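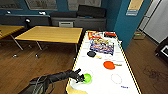 The Flonach Nesting Bowl Set

Set of 4 | Item no. 3655 | Usually ships within a week

Every kitchen we know has one bowl that gets used for everything. It holds the popcorn on movie night, it catches the pea shells in summer, it gets filled with water for the neighbor's dog, and it's always the one in the dishwasher when you want it. We designed the Flonach set so that you'd have four of those, and so they'd all go back into the cabinet in the space of one!

The bowls are pressed from a thick, food-safe melamine with a smooth inside and a gently rolled rim that's easy to hold with soapy hands. The smallest is a good size for a couple of eggs or a handful of berries. The largest will take a full batch of bread dough with room to rise, or potato salad for a crowd (Kerubo Kinyua in our Stastton shop makes hers in it every February, in the snow, and won't hear a word about it being a summer dish).

What's in the box

Four bowls: small, medium, large and extra large
Two snap-on lids, for the medium and the large
A care card

Colors

Choose from lime, oat, brick or deep blue. Each set comes in a single color. If you'd like to mix them, write to us before you order and Danilo Malabanan will put a set together for you from whatever is on the shelf. He enjoys it, and he has a better eye than the rest of us.

Using and caring for your bowls

Top rack of the dishwasher, please, or a quick wash by hand with a soft sponge. Steel wool will dull the shine, and so will scouring powder. The bowls are happy with warm food up to 180°F, so soup that has sat off the stove for a few minutes is welcome, but don't put them in the oven or the microwave. Turmeric and beet juice may leave a little color behind if they sit overnight. A paste of baking soda and water, left on for an hour, usually lifts it.

Will they fit my old set?

We get this one a lot, especially from people who bought the Tawfik bowls from us years ago. The large and extra large have the same rim as the Tawfik, so your old lids will snap right on. The two smaller sizes are a touch deeper than they used to be and need the new lids, which we also sell on their own.

Goes nicely with

The Erulness pouring jug, which has the same rolled rim and comes in all the same colors. We're also fond of the long-handled spoon, long enough to reach the bottom of the extra large bowl without getting batter on your sleeve.

Shipping and returns

Orders over $70 ship free. If a bowl arrives chipped, send us a note with your order number and we'll mail you a new one. You don't need to send the old one back.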